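Lilier Breakfast Room, Barrios Street
Call for participants: table setting and serving practice

Posted March 10, 2018

We are looking for people who would like to learn and practice the simple work of a breakfast service. The program is run by Lilier, together with the Jandach guest house. It begins in October and continues for 16 weeks. No experience is necessary, but you should like to work in a calm and exact way.

The first weeks are only about very small things. Each participant gets a white table, one plate and one slice of bread, and learns to put the bread on the plate properly. It sounds too easy. We ask you to believe us that it takes practice, especially with soft white bread, which keeps the mark of every finger that holds it too strongly.
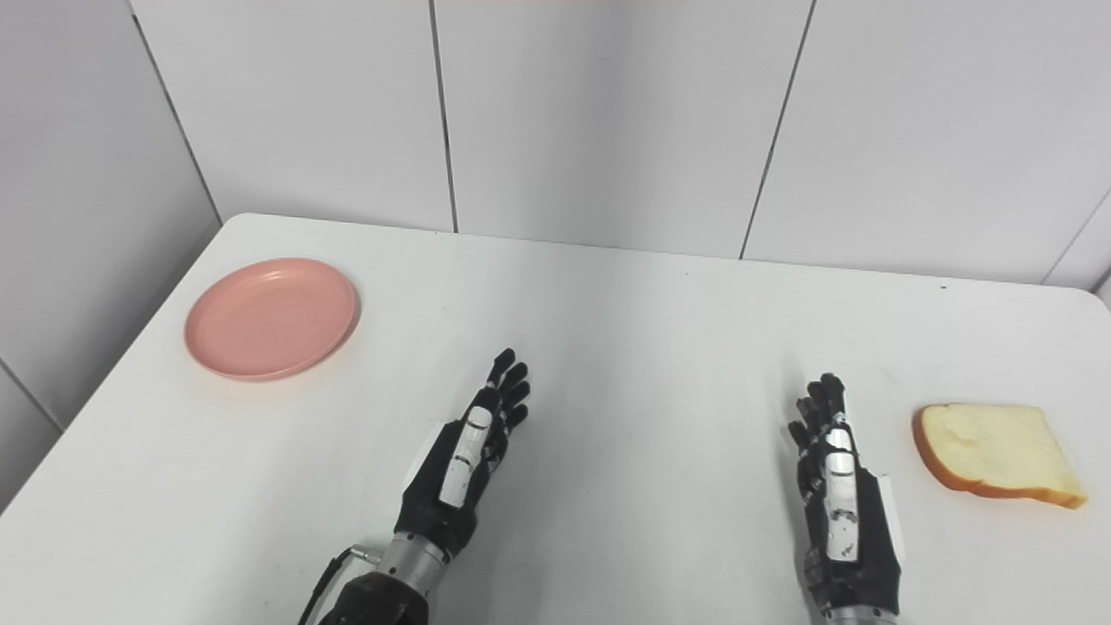
After this we continue with toast, butter and jam, then cups, and then the full tray for two guests. In the last part of the program you will serve real guests at Jandach, always with one of our staff near you.

What you will do
Set and clear small tables in the morning
Place bread, rolls and fruit without pressing or dropping them
Wipe the table and arrange it again for the next guest
Write a short note after each session about what was difficult

What we ask from you
You are 18 years old or more
You can come for 3 mornings each week, from 7:30 until 11:00
You can stand for one hour without a break
You speak enough English to understand simple instructions (my own English is also learned, so please do not be afraid)

What you receive
Each participant is paid 1,076 dollars for the complete program, in two parts. Participants who also take the extra session on trays receive 1,109 dollars in total. Breakfast is included, and the apron is yours to keep. Please tell us before the start if you cannot eat or touch wheat, so that we can prepare other bread for you.

People who took part last time often write to us about the bread lesson.

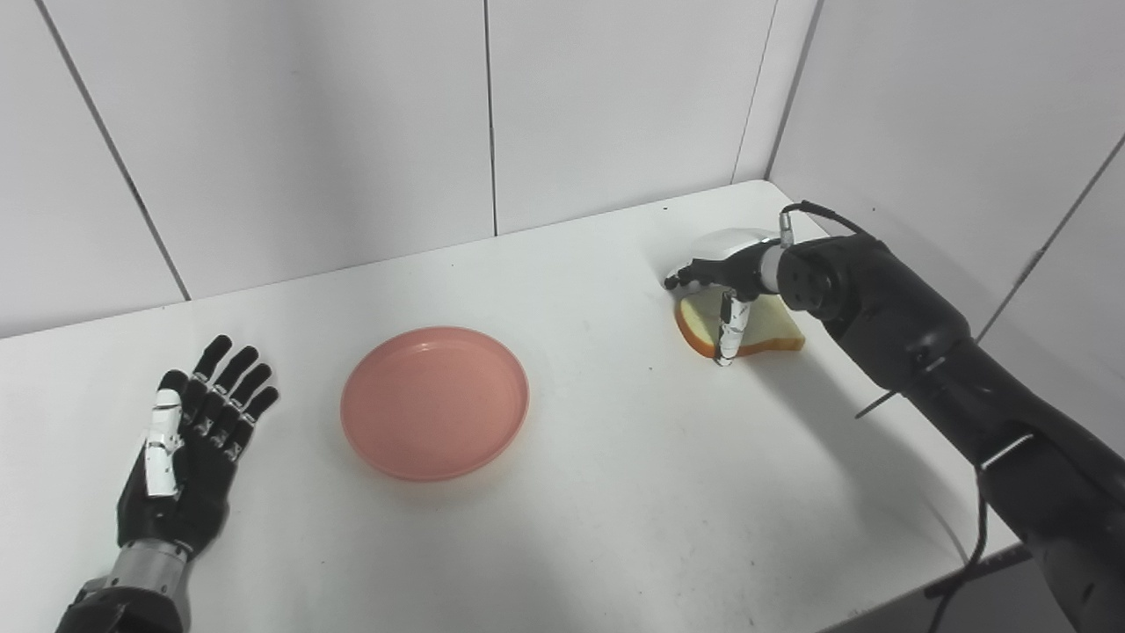 Vostadon wrote that the first week felt slow, and that the plate was always too far away until it became a habit to move it closer before touching the bread. The same letter asked us to give more time to buttering, and we have now added one more morning for it.

How to apply
Send us a letter of one page, or come to the Lilier office on Barrios Street and fill in the form at the desk. Please write which mornings are possible for you and if you have worked with food before. A photo is not needed. We answer every letter, but it can take up to two weeks. If we invite you, the first meeting is short and you will try one table setting with us.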